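Teaching by demonstration (robotics)

Teaching by demonstration is a way of giving a robot a new skill by showing it the task instead of writing out each motion in code. 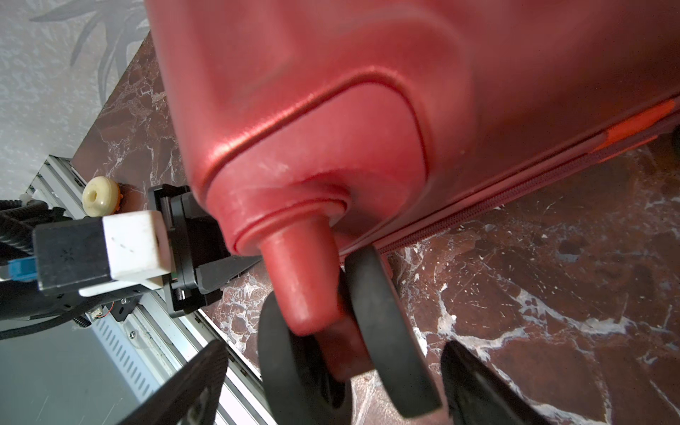
The idea is wonderfully simple. A person performs the job through the robot's own body, either by pushing the arm along by hand or by steering it from a distance, and the machine records what its joints and cameras went through. Those recordings become lessons. Everyday objects make the best ones, and luggage is a favorite: a hard-shell suitcase has glossy curves that throw back light, a zipper running between its two halves, and spinner wheels set in pairs under a molded housing. To bring two flat gripper fingers up on either side of a wheel housing like that, a person relies on a feel for space that would take pages of code to spell out. A demonstration captures it in one go.

Methods

There are two main families. In hand guiding, also called kinesthetic teaching, the operator takes hold of the arm and leads it through the task while the motors go slack enough to follow. It is quick to learn and needs very little equipment. The drawback is that the operator's hands and sleeves can end up in the camera view, where the robot will never see them again when it works alone.

In remote control, or teleoperation, the operator moves a separate device and the robot copies the motion. The device may be a joystick, a pair of handheld controllers or a smaller "leader" arm with the same joints as the working one. Leader arms are a delight to use. Most people stop thinking about the joints after a few tries and simply reach for things.

Cameras at the wrist

Many setups place a small camera at the wrist or gripper. It travels with the fingers, so it gives a close view of the last stretch before contact, when a small error matters most. The price is a narrow outlook. A large object can fill nearly the whole view, and a shiny shell or a polished floor adds reflections that shift as the arm moves. A second, fixed camera is often added to keep track of the wider room.

The Gremside recordings

A lively small project in this field is the Gremside set, gathered by Angharad Penry and colleagues at the Trusbridge workshop using control software called Husska. It holds 471 demonstrations of household and travel tasks, recorded at 30 frames per second, none longer than 60 seconds. Penry asked that clumsy attempts be kept if the operator recovered from them, on the grounds that a robot needs to see how a slip is put right. The Bangash set, which followed in September, covers fewer tasks but has five operators repeat each one, and the differences in style between them are fascinating to compare.

Limits

A robot trained this way tends to do well in situations close to its lessons and poorly outside them. Moving an object to a new floor, or changing the lighting, can be enough to throw it off. Varied demonstrations help, as does letting the operator step in during a trial run and adding the correction to the record.

See also: Leader arm; Hand guiding; Wrist camera

Page last edited Sun 2 October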